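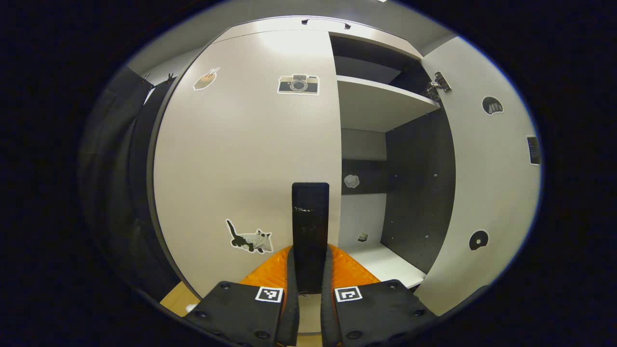
Home Materials Forces Heat Light Glossary Index

How Stickers Stick

A sticker is a thin sheet with glue on the back. The glue is already on the sheet when you buy it, and it stays soft for as long as the sticker is in good condition. This kind of glue is called a pressure-sensitive adhesive. "Adhesive" is another word for glue. "Pressure-sensitive" means that it grips when you press it. It does not need water, heat or drying time.

The layers

Most stickers have several layers. The top layer may be a clear coating that protects the ink from rubbing. Under it are the ink and the sheet that carries the picture. The sheet is called the face. It is usually paper or plastic film. Under the face is the glue, which is thinner than a sheet of writing paper. The bottom layer is the backing, also called the liner. You throw the liner away.

The liner is paper or film with a very thin slippery coating, often silicone. Silicone is also used to make baking mats, for the same reason: very few things hold on to it. The glue touches the liner the whole time the sticker is in the packet, yet it peels off cleanly when you bend the sheet back.

What happens when you press

Everything is made of very small particles called molecules. When two molecules are extremely close to each other, they pull on each other slightly. One pull is very weak. The number of molecules in a patch of glue the size of a fingernail is so large that all of the weak pulls added together make a strong one.

The pull fades quickly with distance. If the molecules are even a little too far apart, it is too small to matter. For this reason a sticker laid gently on a surface holds badly. It touches in only a few places, and there is air under the rest of it.

Look at a painted door through a strong microscope and you would see hills and valleys, even if the paint feels smooth to your finger. A hard solid placed on top would rest on the highest hills. Glue in a sticker is soft enough to move. Pressing pushes it down into the valleys, where it touches much more of the surface. Scientists call this wetting, although no water is involved.

Pressing from the middle toward the edges pushes air out as you go. If you start with the edges, the air in the middle has no way out and forms a bubble.

A liquid and a solid at once

Sticker glue has two jobs that seem to need different materials. To wet the surface, it must flow like a liquid. To hold on afterward, it must resist being pulled, like a solid. Water flows well but cannot hold a sticker to a wall. A brick resists pulling but cannot flow into tiny valleys.

The glue can do both jobs because it is made of polymers. A polymer is a very long molecule, shaped like a chain. In the glue the chains are tangled together like cooked noodles in a bowl. If you push slowly, the chains slide past each other and the glue flows. If you pull suddenly, the chains have no time to slide, and the tangle acts more like rubber.

A material that behaves in both ways is called viscoelastic. "Viscous" means slow to flow, like honey. "Elastic" means able to spring back, like a rubber band. Bread dough is viscoelastic as well. Pull it fast and it tears or springs back. Leave it on the counter and it spreads.

Why it gets stronger with time

A sticker that has been in place for a day is usually harder to remove than one put on a minute ago. The glue goes on flowing slowly after you stop pressing. It fills smaller and smaller valleys, and the area of contact grows. Most of the change takes place early, and after that it slows down.

Glue makers use this in their instructions. The Fondine label sheet that we used for the tests on this page says to wait before judging the grip.

Tack, peel and shear

Engineers do not use one number for stickiness. They measure different properties separately.

Tack is how quickly the glue grabs. Touch the glue lightly with a clean finger and lift it away. The tug you feel is tack.

Peel is how hard you must pull to lift the sticker from one edge. Peeling needs less force than pulling the whole sticker off at once, because all of your pull goes into a narrow line where the glue is letting go. As the line moves along, a new strip of glue takes the load.

Shear is how well the glue resists sliding. A hook stuck on a wall with a coat on it is being tested for shear. The coat pulls down, along the wall, and the whole patch of glue shares the load.

One glue can score high in one of these and low in another. A sticky note has enough tack to grab a page, but little peel strength, so it comes away without tearing the paper. Its glue is spread in tiny balls with gaps between them. Only the tops of the balls touch the page.

In our Hadcombe workshop we stuck a strip of label to a clean steel plate, stood the plate upright, and hung a small bag of sand from the end of the strip. It held for almost 44 minutes before it slid off. A strip of the same size, with the same bag hung so that it peeled the strip away from the plate, came off right away.

Surfaces that help and surfaces that do not

Glass, steel and hard gloss paint are good surfaces. They are smooth, and their molecules pull well on the glue.

Raw brick and rough wood are poor surfaces. The valleys are too deep for a thin layer of glue to fill.

Some plastics are smooth and still poor. The plastic used for many food tubs is one of them. Its molecules pull only weakly on other materials. Engineers say that it has low surface energy. Nonstick pans have low surface energy too.

Dust is a problem on any surface. The glue sticks to the dust very well, and the dust is sticking to nothing. Grease from fingers does something similar. It forms a thin film between the glue and the surface.

Heat and cold

The chains in the glue move more easily when they are warm. At room temperature, near 25 degrees Celsius, ordinary sticker glue is soft enough to flow and firm enough to hold. In a freezer the chains hardly move. The glue becomes stiff and may not stick at all. Labels for frozen food use a different mixture that stays soft in the cold.

On a hot window the glue may become too soft. The sticker can creep downward and leave a smear behind it.

Why old stickers fail

Air and sunlight slowly change the glue. Some chains break into shorter pieces, and the glue turns gummy. Other chains join to each other, and the glue turns hard and yellow. The face changes as well. Paper shrinks and swells as the air gets drier or damper, which works the corners loose.

Taking a sticker off

Pull slowly and keep the sticker folded back flat against itself. A slow pull gives the chains time to slide, and the glue is more likely to come away in one piece.

Warm air from a hair dryer softens the glue. Ask an adult to hold the dryer. If a paper face has torn and left a layer behind, a damp cloth laid on it will soften the paper. Any glue that remains can often be rubbed off with a little cooking oil, which gets in among the chains and loosens them. Wash the oil off with dish soap. Do not use oil on bare wood or wallpaper, as it will leave a stain.

Words used on this page

Adhesive: a material that holds surfaces together.
Liner: the slippery backing sheet of a sticker.
Polymer: a very long molecule made of many small repeated parts.
Shear: a pull that tries to slide one thing along another.
Viscoelastic: able to flow slowly and also to spring back.
Wetting: the spreading of a soft material into close contact with a surface.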